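Last updated: March 4, 2026

I've been building the Podville tabletop practice pack on and off for ages, and it's finally on the shop page! You get 34 household objects as simulation models, a wooden table to put them on, and 3 ready-made rooms for your arm to work in. Load it, pick a task, press go.

My favourite is still the flowerpot task (Floarea Căpraru suggested it, and I've lost whole evenings to it). The arm has to bring its gripper down to the rim without clouting the pot, and there's plenty of other stuff on the table to keep things interesting. 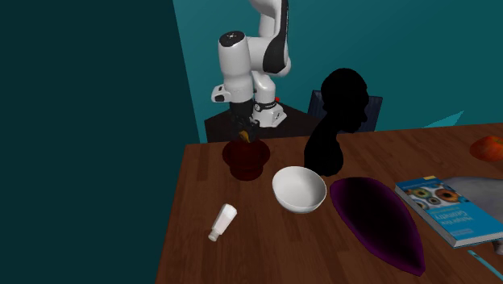 Flowerpot task in the simulator, with the gripper down at the rim.

I like a messy table, so bowls, bottles and books all turn up, even a black bust. You can shuffle the lot with one setting, or drag things about by hand if you're fussy like me.

A single licence is £20, and you've got 14 days to change your mind. The next batch of rooms should be ready in April – kitchens, mostly!

Questions? Write to Aoife Tierney, Podville, Gadthorpe | © 2026 Podville | Back to top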